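How to sort a button tin (and enjoy every minute of it)

I love a button tin. Mine came from my aunt, it weighs as much as a small dog, and for years I did nothing but stir it with one finger and put the lid back on. Then last September I tipped the whole lot on to a bedsheet and got going. If you've inherited one, or picked one up at a jumble sale, here's how I did it.

You will need
An old sheet, a shallow tray, some open boxes or bins, strong thread, a needle, a soft toothbrush and a good lamp.

Step 1. Tip and skim
Spread the sheet on the floor, pour slowly, and take out everything that isn't a button. I found hooks, a thimble, a bus token and 5 tiny keys that fit nothing in the house. Pins go straight into a jar with a lid, please, before you kneel on one!

Step 2. Pick one rule and stick to it
Colour is the easiest rule to start with and the one I'd urge on anybody. Raed Matar sorts his by the number of holes, and he finds things faster than I do, but he sews shirts all day. For a family tin, go by colour. Start with only a few groups, and let the odd greens and browns wait in a heap until you've got your eye in. 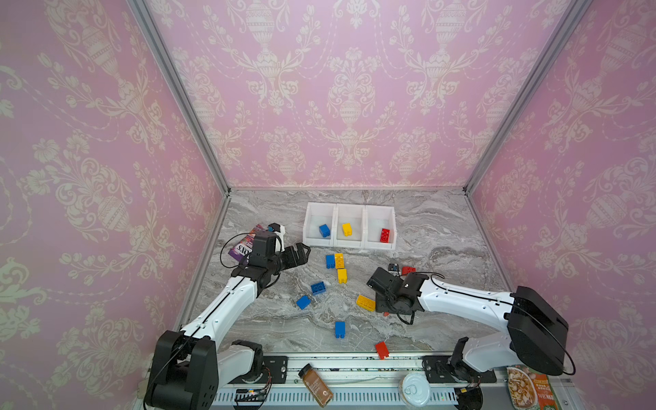
Step 3. Match the sets
Now go through one colour at a time, under the lamp. Turn each button over, as the backs give away far more than the fronts – a moulding mark, a shank, a slight curve. When you have a set, thread it together and tie a loose knot. This is the really lovely part, and I lost two whole evenings to it. My best find was a run of navy coat buttons, every one still with a bit of wool in the holes.

Step 4. Give them a wash
Plastic and glass are happy in warm water with a drop of washing-up liquid. Keep wood, leather, fabric and anything with metal in it well away from the sink and use the dry toothbrush on those. Shell can be wiped with a damp cloth and dried straight off. Leave the washed ones on a towel overnight.

Step 5. Choose where they'll live
Jars look pretty on a shelf, but you have to empty the whole jar to reach the one at the bottom. I'm a convert to open-fronted bins, the scoop kind sold for small parts, where you can get your fingers in and rummage.
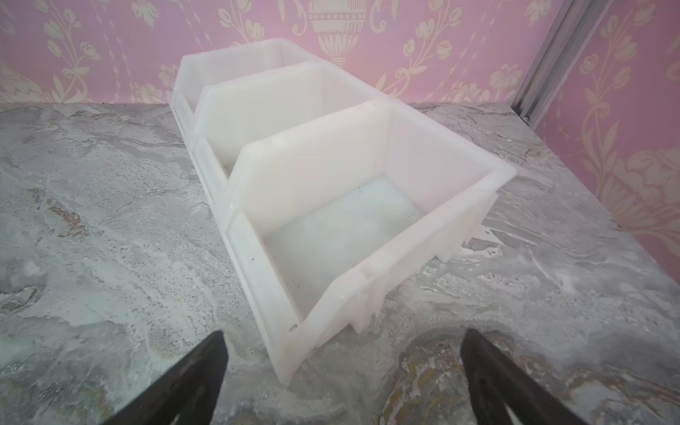
Step 6. Label and keep a spares pot
Stitch one button from each set to a scrap of card and write what's in the set on the back. Singles go in a spares pot – cardigans eat them up. My tin came to 1,012 buttons, with 48 sets, and I've already used one on a coat for Hadi Obeidat.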